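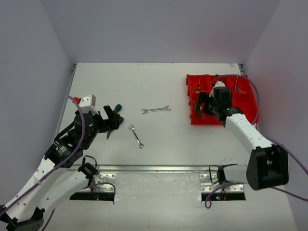
March 12, 2021

The rain did not stop since the morning, so I decided that today is finally the day for the tools. I have postponed it since we moved to the flat in Tidwood, and that was in June. Nine months the tools lived in two shoe boxes and one plastic bag from the supermarket, and every time I needed a screwdriver I had to pour everything on the floor. My wife says it sounds like a kitchen falling down the stairs.

I took the half day off from work and started after lunch. First I made coffee, and then I read the paper that came with the new tool cabinet, the Testent one. I bought it last week in the Hajdu shop on the corner of the market. It cost 80, and I think it is too much for a cabinet with four drawers, but the drawers go in and out very softly and the top one has a lock. The man wanted to sell me also the foam inserts. I said no, I will cut them by myself.

I began with the wrenches, as they are the nicest. When I was a boy my grandfather had all his wrenches on one wall, each on its own nail, with the shape painted behind in blue. If one was missing you saw only the blue shape, and you felt guilty even if you did not take it. I would like to have such a wall, but in a rented flat it is not allowed to make so many holes. So it must be the drawer.

An open-end wrench is a very simple thing, and I like this about it. Two jaws, one handle, nothing that moves. I like also that the two ends are usually of different size, so one piece does two jobs. I put them in order from the big to the small and I found that I have two of the 13 and no 12. How can a person have no 12? I am almost sure I lent it to somebody when we still lived in Pemomlow, and I did not write down to whom. From now on I will write.

Some of them were sticky from old oil. I wiped them with a rag and a little bit of kerosene, with the window open, and my hands still smell of it now, after I washed them three times. The shiny ones became very good. The black ones look the same as before, only my rag looks different.
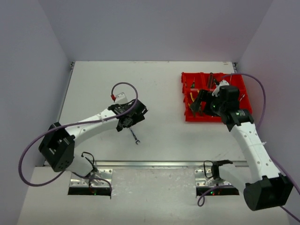
The small wrenches are the most difficult to store. They slide under the others and go to the back of the drawer, and when you need one you must take out everything with your fingers. I tried first to lay them flat in a row. Then I tried to put them on a ring, like keys, but it is annoying to open the ring each time for one piece. In the end I cut narrow slots in the foam and stood them on the side, with one end looking up a little. It looks quite professional. I did it with the bread knife and I hope it will not be noticed at breakfast.

After this, the screwdrivers. I have too many flat ones and I do not know from where they come. I never bought a flat screwdriver in my life, I believe. Most of them have damaged tips, because people use them for opening paint cans, and by people I mean also me. I put three of the worst in a jar and wrote on it "for paint". The good ones went into the second drawer with the handles to the front. I have thought about whether the handles or the tips should be in front. With the handles you can grab faster, but with the tips you see what type it is. I chose handles. Maybe next week I will paint a small dot on each one, one color for flat and another for cross.

There was a moment around four o'clock when everything was out and nothing was in, and I wanted to close the door of the room and go for a walk. I think each tidying has this moment. I ate a piece of cake standing and went on.

The third drawer is for pliers, the tape measure and the hex keys. The fourth is for things which I do not know what they are. It was supposed to be a drawer for electrical tape and fuses, but the unknown things were more than I expected. There is one bent metal piece which I have carried through three flats. I held it over the trash for a long time and then I put it back. If I throw it away, something will break on Saturday and need exactly this piece.

I finished at half past six. The shoe boxes are in the paper recycling and the floor is swept. I opened and closed the top drawer maybe ten times only for the pleasure. My wife came to look and asked if now I can fix the chair in the kitchen, the one that moves when you sit on it. I looked under it with the flashlight. The nut is loose on two legs.

It needs a 12.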